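Bathroom and basin check for Fultholm flats – my list, with notes 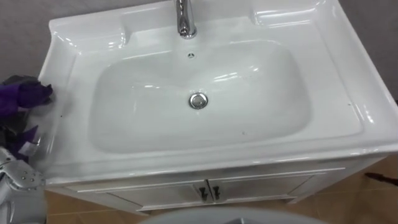 I do the bathroom last on every changeover, once the kitchen is signed and my knees have stopped complaining about the oven. Lutfa Patwary used to do it first and we've argued about the order for years, in a friendly way. The basin gets more of my time than anything else in there. With a one-piece white top like this one, set on its own cabinet, I start at the back, where the raised ledges either side of the tap curve down to the flat bit, then come forward over the overflow and finish at the metal plug. Gloss hides soap film beautifully from straight above, so I crouch down and look across it towards the light as well.

The list follows in the order I do it. Tick, cross or N/A in the box, please, and write something next to every cross. "Bad" doesn't help Dinesh when he's standing in the shop trying to work out what to buy.

1. Door, lock and light
[ ] Door closes without a shove
[ ] Lock can be opened from outside with a coin
[ ] Light and fan both come on, fan goes off again
Comment: the coin test matters! We had a little one shut in at number 7 and it was a very long quarter of an hour for everybody. If the slot is painted over, scrape it out there and then.

2. Floor
[ ] No loose or rocking tiles
[ ] Grout sound along the front of the cabinet
[ ] Nothing slippery left behind by the cleaning
Comment: walk it in socks. I know it sounds daft, but you feel a rocking tile through a sock and you won't through a boot.

3. Basin and top
[ ] Run a fingertip right round the rim for chips
[ ] No hairline cracks near the plughole or the foot of the tap
[ ] Top doesn't shift when you press on each front corner
[ ] Sealant at the wall whole, no black spots
Comment: chips are a cross even when they're tiny, they're sharp and people lean on the edge to do their teeth. A pencil line that rubs off is only a scuff from a belt buckle or a tin, so try a damp cloth before you write "crack". Sandamali wrote up three cracks last March that all came off with a bit of cream cleaner, and she'll forgive me for mentioning it.

4. Tap
[ ] Doesn't turn or wobble at its base
[ ] No drip one minute after shutting off
[ ] Hot gets hot, and isn't scalding (thermometer is in the blue bag)
[ ] Run for two full minutes if the flat has stood empty
Comment: please do the two minutes. Put the time in the log with your initials. Limescale round the base ring goes on the cleaning sheet and not on this one, unless it's bad enough to hide a leak.

5. Waste and overflow
[ ] Plug lifts and seats properly
[ ] Fill to the overflow and see that it takes the water
[ ] Empties in a steady swirl with no glugging
Comment: stay with it while it fills. Rajitha went to answer the door once and we paid for the ceiling underneath, 587 pounds before the paint. If the overflow smells, half a kettle of hot (not boiling) water and a bottle brush usually sorts it.

6. Inside the cabinet
[ ] Dry tissue round every joint after you've emptied the basin
[ ] Shut-off valves turn
[ ] No bleach, blades or medicines left by the last people
[ ] Base of the cabinet flat, no swelling
Comment: the tissue shows a weep long before your hand can feel it – leave it in place while you do section 7 and then look again.

7. Sockets, heater and the rest
[ ] Shaver socket cover not cracked
[ ] Towel rail firm on the wall
[ ] Loo seat tight
[ ] Mirror fixings tight, no sharp corners
Comment: loose loo seats are my most common cross by miles. There's a spanner in the bag so just do it, then write "done" beside it.

What happens to crosses
Anything with water or electrics comes to me by phone, same day. Everything else goes in the tray for Dinesh Sikder, who picks it up before 10 in the morning. Job sheets need the flat number and the section number, so "flat 12, 5" is plenty. Spare plugs and washers are in the Pascu tin on the top shelf, and when you take the last one, write it on the lid.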